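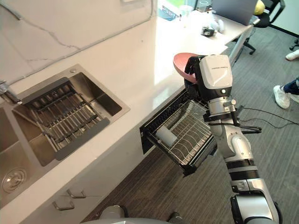
## Kitchen dishes with the arm: what you do now

Quick version for the Mindton office. Updated October 8, 2024. Old dish rota is gone, dont look for it on the fridge.

The arm puts plates and cups in the pull-out drawer under the counter. You still do the rest.

1. Scrape your plate. Rinse it. Arm doesn't scrape.
2. Stand it in the metal rack in the sink. One plate per slot, no stacking.
3. Slide the drawer all the way out. Half open = arm stops and waits.
4. Check the wire basket. Cup lying on its side? Stand it up or take it out before you start.
5. Step back past the end of the counter. Mind the black cable on the carpet, walk around it.
6. Press start on the Trandico panel. Wait for the second beep.
7. When it parks, push the drawer shut.

### If it stops

- Holding a plate: don't pull. Hit release, hand under the plate.
- Stops 2 times in a row: switch off, write it in the log, wash by hand that day.

### What changes for people

Kitchen duty drops to 11 minutes a day, mostly wiping the counter and emptying the drawer. Reception no longer does the evening round. Knives, glasses and pans stay a hand job. Nobody's hours get cut over this, we asked and got it in writting.

Faults: ext. 509.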